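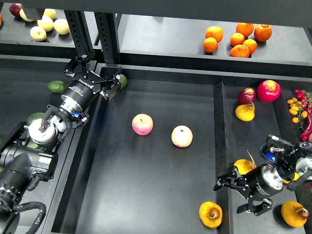 Home | Features | Workshop | Readers' Cars | Subscribe

Taking the Long Way to a Better Exhaust

8 November 2023 is long past the touring season for most people, but not for me. I have an old Mellow estate, and in April I finally gave in and had its rusty exhaust replaced with a stainless one from Haberkorn, a small firm in Kustavness that still bends its own pipe. Choosing the tailpipe took me longest of all (I do dither, I'm afraid). The biggest was wide enough to swallow a small green lime, and on a car as gentle as mine it would have looked very silly, so I went for the plain one and have been happy with it ever since.

The fitting took 3 hours on the ramp, mostly spent persuading the old bolts to part company with the car. If yours are anything like mine, soak them the night before, and buy new rubber hangers while you're at it – the old ones stretch, and then the whole lot knocks against the floor whenever you go over a bump. My bill came to £281, hangers included, and I thought that very fair.
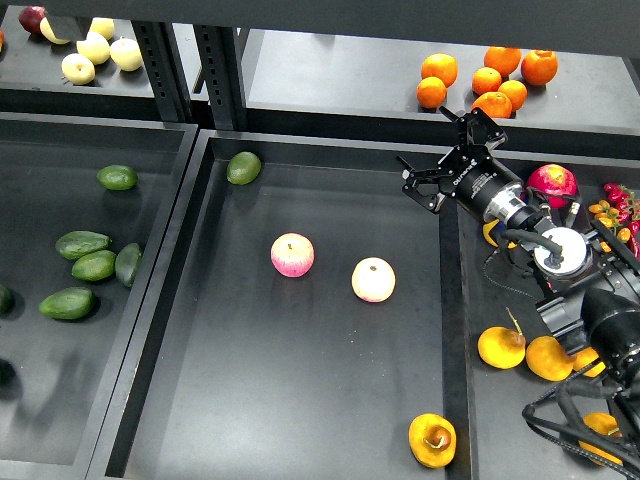
One reader wrote to say that stainless had been a letdown on a similar car, with a drone at motorway speed that made the radio pointless, and that a second silencer in the middle had cured it. I can well believe it! Mine hums a little at 31 miles an hour in third, and then settles down again as soon as I change up.

I have since driven it over to Hesudar and back with a boot full of camping things, and the lovely soft burble on the hills kept me company all the way. Do check the clamps after the first long run, though. One of mine had worked itself loose, and it took 15 minutes with a spanner to put right.
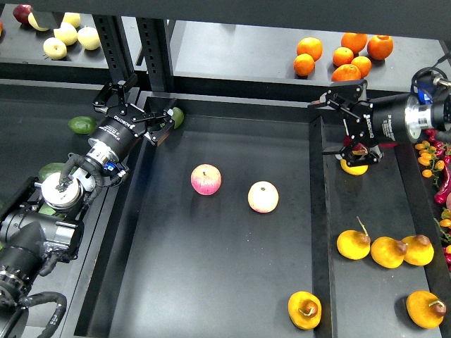 Two apples on a dark tray, one red and one yellow.

By the Workshop Desk

Related features
Looking After Old Rubber Hangers
Winter Tyres on a Small Budget
Kustavness to Hesudar by the Back Roads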